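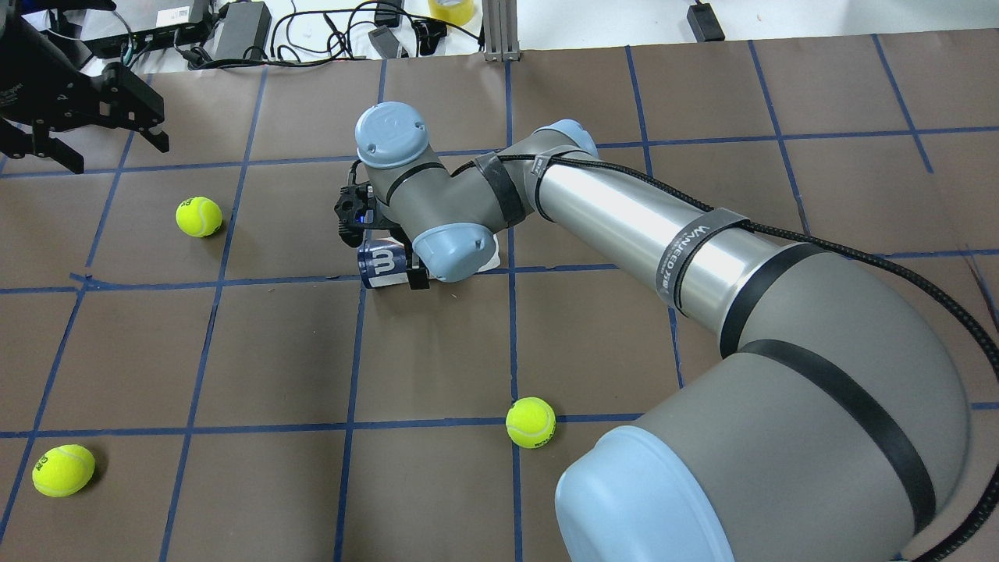 Fig. 1 – Sorting table, brown paper cover with blue tape grid, tennis balls and can on the surface.

Workplace inspection: sorting table and surrounding floor
Site: Ganau, room 104
Date: December 10, 2019
Inspected by: Wiesława Wilczyńska
Received by: Makis Dimitriou

1. Paper cover
Flat and fixed at all four corners – OK
Free of tears – OK
Comment: Edge nearest the door has been re-taped. Replace the whole sheet at the next change, do not patch.

2. Tape grid
Strips bonded along full length – ACTION
Comment: One strip lifting at the wall end for 60 mm. Press down or renew. Some lines run slightly off square. Not a safety matter, but re-mark when the sheet is changed.

3. Items on the surface
Round items prevented from rolling off – ACTION
Comment: Tennis balls are set out on the paper with no raised edge to the table. A ball on the floor is a slip hazard. Fit an edge strip. Carried over from September.
Cans sealed and undented – OK
Comment: Drinks cans stay closed in this room. Any leaking can goes straight to the sink, and the paper is changed.

4. Floor and walkway
Clear on all sides – OK
Spill kit within reach – OK
Comment: Kit is the Prilel type, tag 261. Absorbent pads complete.

5. Lighting and power
Lamps working – OK
Socket covers intact – OK
Comment: Wall socket by the window is loose in its box. Still safe to use – reported to Spanos for refixing.

6. Storage
Spare paper and tape kept off the floor – N/A
Comment: Stock moved to the Gruser cupboard in the corridor, to be checked with that area.

Result: pass with two actions (items 2 and 3). Items to be closed by M. Dimitriou and initialled on this sheet.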